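**Why Does Ink Stay Behind?**

*Kemmont Children's Science Library, Sheet 29*

Ink is made of color mixed into a liquid. When a person draws a line, the liquid begins to dry and the color is left on the surface.

Paper is full of tiny gaps. Ink sinks into them, so a line on paper is hard to remove.
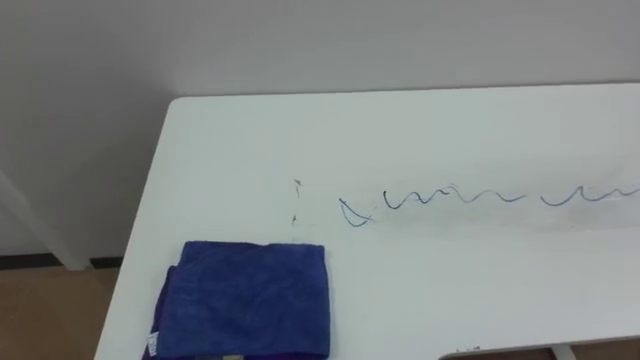
Smooth surfaces such as glass have far fewer gaps. Ink sits on top of them, and a finger can often smear it – especially before it dries.

Some inks are made to be washed away with water. Others, called permanent inks, hold on much more tightly. Always read the label on a marker before you draw.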